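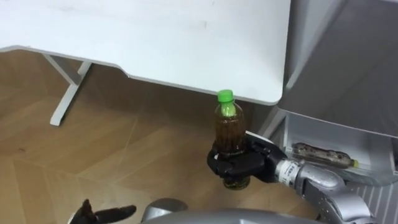

Fig. 1. White desk with rounded corner and metal leg.

Section 4: Leveling the Desk and Setting Your Heights

Last updated Dec 2, 2023
6 min read

By now the Camita is standing up on its own, and you have one small screw left over. Check the bag it came from. If the bag says SPARE, put the screw in a drawer, where it will stay until you move house. If the bag says anything else, go back to Section 3.

Before you start

You need the hex key from the Teuber hardware kit, a spirit level, and a pencil. A phone will do as a level if you take the case off first. The bumps around the camera have convinced many people that their floor is a hillside.

Clear the top completely. Monitors, mugs, and the plant all go somewhere else for now.

CAUTION: Do not plug in the control box until step 7. The desk will want to go up. It always wants to go up.

Leveling

1. Move the desk to where it is going to live. Lift it with two people, one at each end. Dragging it bends the feet and leaves a line on the floor you will be able to follow for years.

2. Leave a gap of at least a hand's width between the desk and the wall. Windowsills count as wall. So do radiators.

3. Set the level on the top, left to right, near the middle. Note which way the bubble goes.

4. Reach under the low end and turn the foot glide counterclockwise to raise it. Half a turn at a time is plenty. Viewed from above, with your head upside down, counterclockwise will look wrong. Trust the arrow molded into the glide.

5. Turn the level front to back and repeat. Then go back and check left to right again, which you have just spoiled.

6. Press down firmly on each corner in turn. If the desk rocks, one glide is not touching the floor. Lower that glide until it does. Do not fold up a piece of cardboard. We know it works. It works until the first time the desk moves.

NOTE: On thick carpet, let the desk stand overnight and level it again the next day. It will have sunk, and it will not have sunk evenly.

Connecting the power

7. Route the power cord through the clip under the top and plug it into the control box, then into the wall. The handset will show three dashes. Dashes are fine.

8. Hold the DOWN button until the desk reaches the bottom, stops, dips slightly, and comes back up a hair. This is the reset. Keep holding until the dip is finished. Most calls to our Flatomthorpe help desk come from people who let go at the dip, because it feels like something has broken.

9. The dashes should now be a number. The lowest setting is 700, in millimeters. We are aware you may prefer inches, and Section 6 explains how to switch.

CAUTION: Keep knees, chairs, filing cabinets, and sleeping pets out from under the desk during the reset. The collision sensor is off while it runs.

Saving your heights

The handset stores 2 heights, one for sitting and one for standing. If three people share the desk, we suggest you talk it over.

10. Sit in the chair you really use, in the shoes you really wear. Raise or lower the desk until your forearms rest flat and your shoulders are down.

11. Press M, then 1. The handset beeps.

12. Stand up. Raise the desk until your arms are at the same angle. People tend to set this too high on the first day, out of enthusiasm. Press M, then 2.

13. Write both numbers in pencil on the underside of the top. A power cut can wipe the memory, and you will not remember them.

If the handset locks

Enter 1729 and press M. This is the factory code. If someone in the household has changed it, hold M and DOWN together until the display blinks, then enter 1437. Any saved heights will be lost, but see step 13.

Loading the top

Put the heavy things back first, over the legs, and the light things toward the middle. Monitor arms should be clamped on the rear edge only. If you bought the Pitus cable tray, fit it before the monitors go back and leave enough slack for the desk to reach full height. Test this by raising it slowly with one hand on the STOP button and your eyes on the shortest cable.

Check the glides again in June, or whenever the heating has been off for a while. Wood floors move about more than you would think.

Continue to Section 5, Fitting the Drawer. Keep the hex key.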